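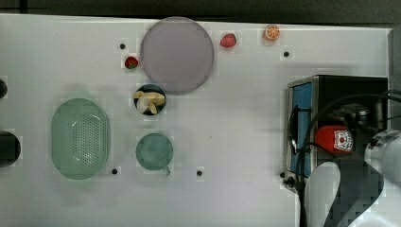 Part-Time Kitchen Aide, Hatthorpe After-School Cooking Program

Hatthorpe is hiring a part-time kitchen aide for its cooking classes for children ages 8 to 12. Classes run 3 afternoons a week through December. The job is mostly prep, dishes and helping kids follow a recipe.

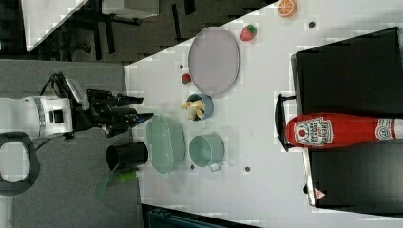 White table with a black cup on its side.

You should be comfortable with children and able to stand for 2 hours. A food handler card is required before your first class - we pay the fee. Spanish or Cantonese is a plus.

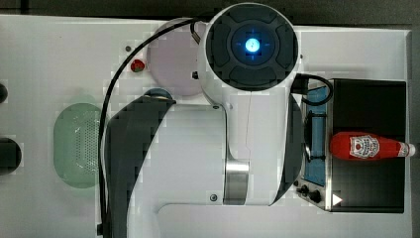

Over the white tabletop.

New aides shadow Montserrat Lozano for their first week and then work with a lead teacher. Pay is hourly, and there is a $314 bonus for staying through the full term.

To apply, send a short letter and two references

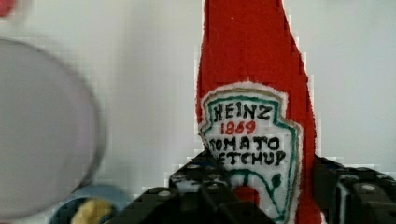

to Nimal Majumder at the Hatthorpe office, 1000 Idwood Street. Please list the afternoons you can work. Applications are due May 16, 2022. Interviews are in person and take half an hour.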